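# Reseating a hard drive in an older desktop tower: correct order of work

**Posted by Deepika Salian**

Our office at Mendthorpe maintains a number of older desktop towers for the records department. One of these no longer lists its second hard drive at startup. The drives are held in plastic caddies that slide into a cage at the front of the case. I have been asked to remove the drive, inspect the connections and put it back, and I would like to confirm the correct procedure before I begin on Wednesday.

Specifically, should the tower be laid on its side or left upright? Is it necessary to disconnect the data cable at the motherboard as well as at the drive? The drive holds 97 folders of scanned forms, all of which have been copied to the Villanueva server, so loss of data is not the primary concern.

**Posted by Myung-ja Gil**

Please lay the tower on its side with the open face upward. Working upright places strain on the cables and makes it difficult to see the connectors at the back of the cage.

The following order is recommended:

1. Shut down the computer, switch off the power supply and remove the power cord. Press the power button once and wait a minute.
2. Remove the side panel and touch bare metal on the case before handling any part.
3. Disconnect the data cable and the power cable from the drive. Pull on the connector, never on the wire.
4. Release the caddy and draw it straight out of the cage.
5. Inspect the contacts. Light dust may be removed with a dry, soft brush.
6. Return the caddy to the same bay and press until it is held firmly on both sides.
7. Reconnect both cables, then restore power.

There is no need to disconnect the data cable at the motherboard unless the first attempt is unsuccessful. In that case, replace the cable entirely - a new one costs very little. At Trernon we keep spare cables with each service kit and record the bay number on the work sheet, which for your type of case would be form 211 if you follow the Lernska numbering.

Hold the drive by its caddy throughout. The circuit board on the underside should not be touched.
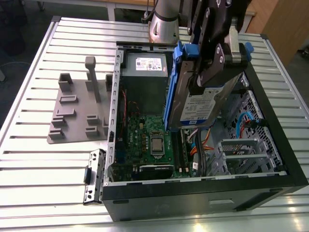

*A hard drive in its blue caddy, with the drive cage and the open case.*

If the drive is still absent from the list, enter the setup menu and confirm that the port has not been disabled. A drive that clicks repeatedly should be withdrawn from service.

**Posted by mill_lane_2**

Check the power lead first. We had the same fault in October and it was a loose plug. I would not trust a drive of that age for anything important, whatever the outcome.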